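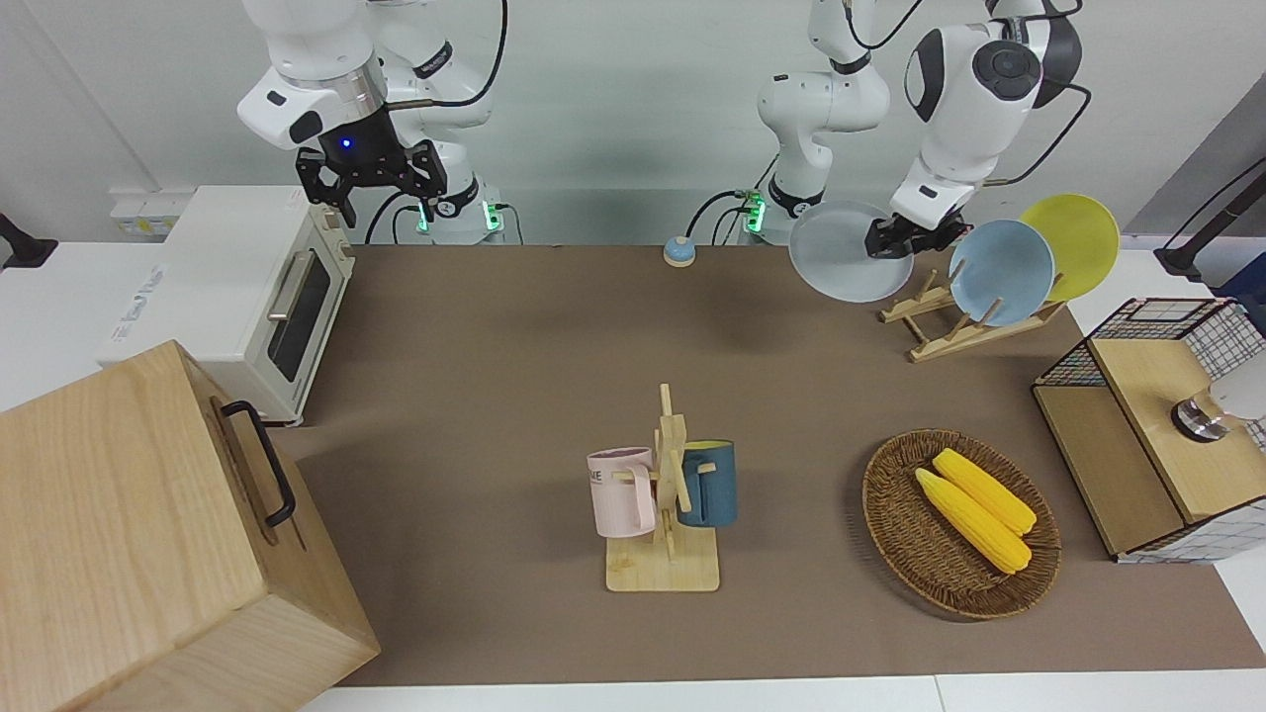

4. What the bench is for

4.1 Plates that never go home

I went into this study thinking I'd be writing about cupboards. My survey form had a whole page on them (shelf heights, door swings, who can reach what) and I was quite proud of that page. Then the first diaries came back from the Emel flats and hardly anyone had mentioned a cupboard at all! What they wrote about, over and over, was the bench, and above all the dish rack that sits on it.

So let me start with the rack. Of the 11 households who kept a diary for me, most washed up by hand at least once a day, and in nearly all of them the rack had stopped being a place where plates dry and turned into the place where plates live. You wash the plate, you stand it in the rack, and at dinner time you take it out of the rack again. One couple in the Tondusgate building told me their plate cupboard held board games and a fondue set. I loved that. Earlier writing on small kitchens tends to treat a full rack as a chore left half done, and I'd have said the same before August, but the people I spoke with saw it as finished. The washing-up was over and the plates were away.

A rack that holds plates on edge takes up a fair bit less bench than the same plates in a spread-out pile, and people knew this without measuring anything. The wooden kind in Figure 1, sharing a tabletop with a toaster oven, was the style my households liked best when I showed them a few options. They said it looked like furniture. The wire ones were described to me as "camping" and, by one very firm retiree, as "hospital".

The toaster oven matters here too. In flats with a full-sized oven underneath the cooktop, I expected the little one to be a luxury, something brought out for cheese on toast. It was the main oven in more than half of the diaries. People gave me the reasons you'd guess (quicker, cheaper to run, no bending) and then one I hadn't thought of, which was that the big oven was full of baking trays and they couldn't face emptying it. Once the small oven has its spot by the power point, the rack gets whatever is left on the sink side, and the two of them more or less set the layout of the entire room. Kettles move about. Bread boards move about. In six weeks of diaries I never read of a toaster oven being shifted, except to clean up crumbs.

I should say that the flats along the Du are older and have a strip of bench on both sides of the sink, and the pattern is weaker there. Two of those households dried and put away every night and seemed a bit puzzled that I'd ask.

4.2 The clear patch

Every diary had one. I coded 200 entries by hand, at my own kitchen table, and the thing I ended up calling the clear patch came up in 53 of them without my ever asking about it. It's the bit of bench or table that a person defends. Mail isn't allowed on it, phones aren't allowed on it, and if somebody's lunch box turns up there it gets moved with some force.

How do people mark the patch? Some don't mark it at all and rely on glaring. Others put down a mat, a tea towel or a big chopping board, and these households reported far fewer arguments. A mat seems to tell everyone else where the edge is. Figure 2 has a generous one, brown-grey, covering most of a white tabletop, and that's bigger than anything I came across in Zoltirham, where the usual choice was a placemat or two pushed together. Bigger isn't always better, mind you. A woman with a very large silicone mat wrote that her family had started treating it as extra bench, and within a fortnight the fruit bowl had moved onto it.

I'm wary of making too much of this. The mats had been bought for all sorts of reasons (scratches, noise, a baby asleep next door) and the peacekeeping was a side effect. Still, when I asked people to go one weekend without their mat or board, three of them rang me early to ask if they could please have it back – as though I'd taken it away with me! 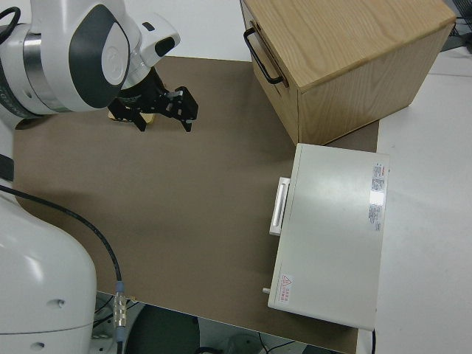 4.3 Things I'd ask differently

The diary sheets had one box per day, and that was a mistake. Kitchens have a morning and an evening, and the bench at breakfast is a different bench altogether. A few people drew a line through the box and made two entries, and theirs are the pages I went back to most. I'd also ask about visitors. Racks got emptied, mats got straightened and toaster ovens got wiped whenever a parent was due, and I only learned this from the margins. The revised sheet, dated 3/25/25, has a morning box, an evening box and a line for who came over, and I'll be using it with the second group of households at Emel.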